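3. The workspace and the student task

3.1 Construction of the cell
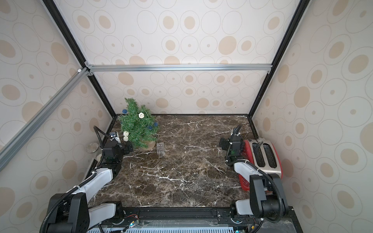 The cell was assembled by the students of the second-year robotics course at Vinier College during February, under the supervision of Kidus Lemma. It was the first time that a class of ours had built its own recording station, and several decisions were made for reasons of cost. The structure is made of aluminium extrusions, and both arms are fixed on one rail at the near edge of the table. We asked the students to choose the wall covering and the surface themselves. They preferred strong patterns to plain grey, and Banafsheh Nouri, who taught the vision part of the course, agreed to this on the condition that the same background would be kept until the end of term.

Figure 2. The two-arm cell with the tree, the jar and the toaster on the marble surface.

Each arm ends in a black gripper, and the cable rises in a loop above it. The length of this loop was a frequent subject of discussion in the class. In the first version the cable was tied too close to the wrist, and it pulled the gripper aside when the last joint turned. The students then left more slack, but a long loop can touch the wall when the arm works near a back corner. The final length was found by trial and it is not optimal for every pose.

3.2 Task and recording

The students worked in pairs. One student operated the arms and the other watched the joint values on the Lumen interface and wrote down every stop. An episode was limited to 30 seconds. If the operator did not finish in this time, the episode was kept and labelled as incomplete, as we wished to study also the failed attempts.

In total 1555 episodes were recorded, of which 81 were removed after checking by Nasrin Bagheri. Most of the removed episodes had a missing camera stream. In a smaller part, the arms had been started before the objects were put back in their positions.

The objects were selected for their different difficulty. The toaster is large and has a glossy side, on which the students' first segmentation method gave unstable edges. The clear plastic box was harder still, because the veins of the marble are visible through it.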